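洗面台の「置きっぱなし」をめぐる61世帯の静かな攻防、決着は持ち越し

3月、賃貸マンション「シタスコーム」の掲示板に、一枚の紙が貼り出された。「朝の水圧低下に関するお願い」。文面は丁寧で、要するに午前7時台に全員で一斉に顔を洗わないでほしい、という内容である。全61戸が、ほぼ同じ時刻に起き、ほぼ同じ時刻に家を出る。駅まで歩いて通える立地を売りにした建物としては、当然の帰結ともいえる。

管理を請け負うドラーラー社によれば、水圧が落ちるのは7時10分から7時40分までの30分間。上の階ほど影響が大きく、最上階では蛇口から出る水が「水というより気配に近い」との訴えが寄せられた。家賃は上の階ほど高い。眺望に払っているのだと思えば筋は通るが、眺望で歯磨き粉はすすげない。

同社がまず打ち出したのは、時差洗面である。奇数階は7時20分まで、偶数階はそれ以降。掲示には太陽と月のイラストが添えられていたが、どちらが奇数階を表すのかは書かれていなかった。問い合わせが相次ぎ、翌朝には太陽の横に手書きで「奇数」と加えられた。月のほうは今もそのままになっている。

結果はどうだったか。開始から27日間の記録を見ると、水圧が改善したのは初日だけで、二日目からは元に戻った。奇数階の住民は「偶数階が守っていない」と言い、偶数階の住民は「奇数階が延長している」と言う。3階と4階を結ぶ踊り場では、朝の挨拶が目に見えて短くなった。
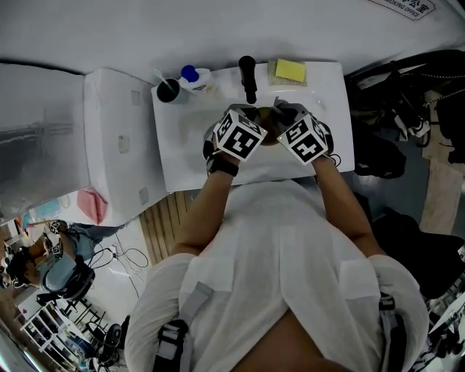
事態が別の方向に転がったのは、説明会の席である。集会室の椅子が足りず、後ろの人は立ったまま聞いた。質疑に移ってすぐ、5階に住む翻訳業のキーヴァン・ホセインザーデさんが手を挙げた。在宅勤務で、朝の混雑とはもともと縁がない。

「水圧の話をしているのに、時計の話しかしていない。洗面台の前に何分いるのか、皆さんご存じですか」

会場は静まった。自分の洗面時間を把握している人はいなかったらしい。ホセインザーデさんが続けて語ったところでは、時間を食うのは洗う作業よりも、物をどける作業だという。歯ブラシを取ろうとして化粧水を倒し、それを起こそうとして髭剃りを落とす。その間、水は出しっぱなしである。

これに対し、最前列の男性が「うちの洗面台には何も置いていない」と反論した。隣に座っていた妻とみられる女性が、しばらく男性の顔を見ていた。議事録には「一部、認識の相違あり」と記されている。

話を聞きつけたのが、収納用品を扱う地元のタブリージ商店だ。翌週には早速、マンションの玄関脇に机を出し、壁に貼り付ける小棚「ヒコタル」を並べた。一つ600円。洗面台から物が消えれば水の使用時間も縮む、という理屈で、店主が書いた手作りのポップには「朝を取り戻そう」とある。取り戻した朝をどう使うかについては触れていない。

売れ行きは悪くなかった。ただ、購入者に使い心地を聞いて回ると、様子は少し違う。「棚ができたので、置く物が増えた」(2階、会社員)。「洗面台の上も棚の上もいっぱいになった」(6階、会社員)。「台所に付けた」(4階、自営業)。店によると二つ目を買いに来る客もいて、品薄が続いている。

肝心の水圧だが、ドラーラー社が改めて業者に点検を頼んだところ、給水ポンプの設定が前回の点検時のまま低くなっていたことが分かった。設定を戻すと、最上階の蛇口からも水らしい水が出るようになった。作業にかかった時間は明らかにされていないが、立ち会った住民の一人は「缶コーヒーを飲み終わらなかった」と証言する。

それで一件落着かというと、そうもいかない。時差洗面の取り決めは「せっかく定着しつつある」として、当面続けられることになった。定着しているかどうかについては、やはり奇数階と偶数階で見解が分かれている。同社の担当者は「ご不便をおかけした点はおわびします」としたうえで、掲示のイラストについては「季節に合わせて差し替えを検討中」と話した。候補は桜とチューリップだという。

小棚についても宿題が残った。賃貸契約では壁への造作に届け出が必要で、粘着テープ式の棚がこれに当たるのか、契約書のどこにも書いていない。同社は「はがして跡が残れば造作、残らなければ造作ではない」との見解を示したが、はがしてみるまで分からないという点で、住民の不安はあまり解消されていない。タブリージ商店は、跡をきれいに落とすための溶剤も近く店頭に並べる予定だ。

ホセインザーデさんは、説明会のあと自宅の洗面時間を計ってみたそうだ。結果を尋ねると「人に言うような数字ではなかった」と言葉を濁した。なお、次回の説明会は夜の7時に開かれる。議題は、同じ時間帯に混み合う一階のごみ置き場である。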